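2025년 10월 24일
작업 노트 / Cernero 셀, PC 분해 작업
분류: 고장, 안전

힘 제한 정지 3회. 전부 하드디스크 캐디 추출 공정에서 발생. 나머지 공정(메모리 추출, 픽스처 적재)은 이상 없음. 아래는 순서대로 적은 것이고 뒤쪽에 원인 추정과 조치를 정리함.

증상
캐디 파지까지는 정상. 파지 후 베이 축 방향으로 당기기 시작하면 중간에 손목 쪽 힘 값이 튀고 보호 정지로 들어감. 첫 번째 정지는 단순 오정렬로 보고 자세만 다시 티칭해서 재개했음. 두 번째도 같은 자리에서 섰음. 세 번째는 속도를 낮춰서 돌렸는데 정지 위치가 거의 안 바뀜. 속도 문제는 아닌 것으로 판단.

정지 직후 그리퍼가 캐디를 문 채로 서 있는 상태가 문제였음. 해제 명령을 먼저 넣으면 캐디가 베이 안에서 튕기고, 팔을 먼저 빼면 케이스째 끌려옴. 두 번째 정지 때 실제로 케이스가 작업대 위에서 2 mm쯤 밀렸고, 이후 좌표가 전부 그만큼 틀어짐. 재티칭이 필요했던 이유가 이것인데 당시에는 몰랐음. 로그에서 케이스 기준점 재측정 값을 비교하고 나서 확인함.

참고로 이 기종은 CPU 쿨러를 사전에 분리하고 투입함. 메모리 슬롯 쪽 접근 경로는 Leto 경로 파일을 그대로 사용. 드라이브 쪽 경로는 Retamal에서 가져온 것을 수정한 버전이고, 이번 정지는 모두 수정 버전에서 나왔음.
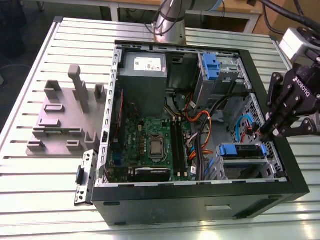
드라이브 베이 작업 위치, 그리고 드라이브가 픽스처에 꽂힌 상태
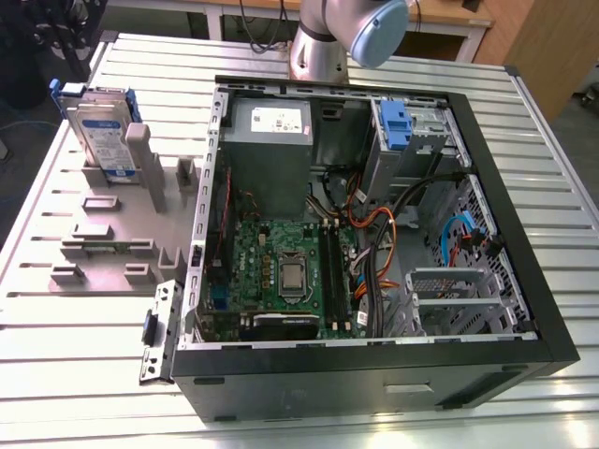
원인 분석 및 조치

1) 캐디 클립 해제량 부족
캐디는 양 끝의 파란 클립을 안쪽으로 눌러야 빠지는 구조. 수정 경로에서는 그리퍼 닫힘 폭을 원본보다 넓게 잡아 놓았음. 드라이브 본체에 손가락이 닿지 않게 하려던 것으로 보이나, 이 폭에서는 한쪽 클립이 덜 눌림. 그 상태로 당기면 걸린 쪽을 축으로 캐디가 돌면서 베이 벽에 낌. 손으로 같은 조건을 만들어 보니 같은 위치에서 걸렸음. 주원인으로 봄.

조치: 닫힘 폭을 원본 값으로 복귀. 닫은 뒤 300 ms 대기 추가. 당기기 전에 짧게 들어 보고 힘 값이 기준을 넘으면 다시 내려놓는 단계를 넣음. 이 단계에서 걸리면 보호 정지까지 가지 않고 작업자 호출로 빠짐.

2) 케이스 고정 없음
지금은 케이스를 작업대에 눕혀 놓기만 함. 마찰에 의존하는 방식이라 측면 하중이 걸리면 밀린다. 메모리처럼 위로 뽑는 부품에서는 드러나지 않던 문제.

조치: 우선 전면 베젤 쪽과 반대쪽에 스토퍼를 대고 슬롯에 볼트로 고정. 후면 쪽은 I/O 브래킷이 케이스 밖으로 나와 있어 면 접촉이 안 됨. 브래킷을 피하는 형상의 스토퍼를 Gralside에 가공 요청 예정. 도면은 아직 없음.

3) 케이블 간섭
처음에는 이쪽을 의심했음. 전원 케이블 다발이 전원공급장치에서 드라이브 쪽으로 내려오고, 하늘색 SATA 케이블도 근처를 지남. 손가락이 케이블을 같이 물었을 가능성. 세 번째 정지 후 전원 차단하고 확인했으나 물린 흔적, 피복 손상 모두 없었음. 이번 건의 원인에서는 제외. 다만 여유가 적은 것은 사실이라 접근 높이를 6 mm 올림.

안전 관련

세 번째 정지 때 절차를 어겼음. 보호 정지 상태에서 팔 전원을 내리지 않고 케이스 안에 손을 넣어 캐디를 눌렀음. 보호 정지는 동작 정지일 뿐이고 그리퍼는 파지력을 유지하고 있음. 해제 명령이 들어가면 손가락이 바로 움직인다. 부상은 없었으나 아차사고로 기록함. 케이스 모서리가 날카로운 판금이라 손이 밀렸으면 베였을 것.

복구 순서를 아래로 고정함. 셀 옆에도 붙여 둘 것.
- 티치 펜던트에서 프로그램 정지. 재개 버튼 누르지 말 것
- 정지 위치와 힘 값 기록
- 케이스를 클램프로 임시 고정
- 케이스에서 손을 뺀 상태에서 그리퍼를 저속으로 개방
- 팔을 위쪽으로만 후퇴시킨 뒤 비상정지 누르고 잠금
- 그 다음에 캐디를 손으로 정리
- 케이스 기준점 재측정 후 재시작

재측정을 건너뛰고 재시작하는 것은 금지. 오늘 두 번째와 세 번째 정지 사이가 정확히 그 경우였음.

조치 후 확인

닫힘 폭 복귀, 대기 추가, 접근 높이 변경까지 반영하고 저속으로 캐디 추출만 6회 반복. 보호 정지 없음. 한 번은 시험 들기 단계에서 힘 기준 초과로 작업자 호출이 떴음. 내려놓고 다시 잡으니 정상 추출. 클립 마모 때문인지 파지 위치 편차 때문인지 구분 못 했음. 같은 캐디로만 시험했으므로 다른 개체로 다시 해야 함.

정상 속도에서는 아직 안 돌림. 스토퍼 들어오기 전까지 드라이브 공정은 저속 유지, 작업자 입회 조건.

남은 일
- 수정 경로 파일에 변경 이력 남기기. 닫힘 폭을 왜 바꿨는지 어디에도 기록이 없었음
- 힘 기준값을 공정별로 분리. 지금은 메모리와 드라이브가 같은 값을 쓰고 있어서 드라이브 쪽에는 너무 높음
- 정지 시 그리퍼 상태(개폐, 파지 여부)를 로그에 같이 저장
- 픽스처의 드라이브 자리 공차 확인. 캐디째로 꽂을 때 클립이 픽스처에 먼저 닿는지 볼 것
- 스토퍼 도면 작성. 12월 셀 점검 전까지 장착
- Retamal 쪽에도 같은 닫힘 폭을 쓰는 파일이 있는지 확인 요청

힘 로그는 Cernero 공유 폴더, 정지별로 분리해서 올려 둠. 첫 번째 것은 앞부분이 잘려 있음. 기록 버퍼가 짧게 설정되어 있었고 두 번째부터 늘렸음.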